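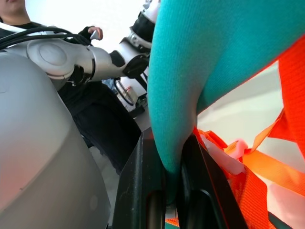
Week two with the Warkden cloth-handling kit, on evaluation from Jurkham. It is sold as fingers, a wrist camera and a folder of calibration files for two-arm setups. Our unit went on a pair of white arms, and the test items are knits and anything with straps. Teal ribbed knit pinched by a fold between the two black fingers is the standard test grasp, and the wrist camera gets a usable view of both fingertips at that distance. Scuffs on the finger plate don't affect grip as far as I can measure.

Price first, as people keep asking. 2,955 for the kit, 300 a year for support after the first year. Spare fingers are sold in pairs only. I would have preferred singles.

Mounting took an afternoon. The adapter flange fit without shims. The cable guide did not, and the supplied clips are too small for a bundle of any size. We used our own.

Grip force is set in software in 6 steps. Step two holds a light knit. Step three holds it and leaves a crease. Nothing in between, and I have asked Jurkham whether the firmware allows finer values. No answer yet.

Ran 600 grasps on knits at step two, logged by Mārtiņš Kazlauskienė. Most of the failures were double picks, where the fingers took the layer underneath as well. Drops were rare.

Straps and webbing are worse. The fingers close on the edge, the strap rolls, and the arm lifts an item that is now hanging by one corner. The manual covers this in one line – "approach flat" – with no angle given.

Camera exposure needs locking by hand. On auto it meters for the brightest thing behind the cloth and the fingertips go dark. The setting is on the second tab, under Image, and it resets on power cycle. Write it into your startup script.

Compared with the Baris fingers we used in February: Warkden is better on thin knits, about equal on towels, slower to open. The Baris pads wore faster. Petrauskas makes a third option that I have not tried.

Current position: keeping it for knits, not buying a second set until the force steps are sorted out. Strap results to follow when the next batch is logged.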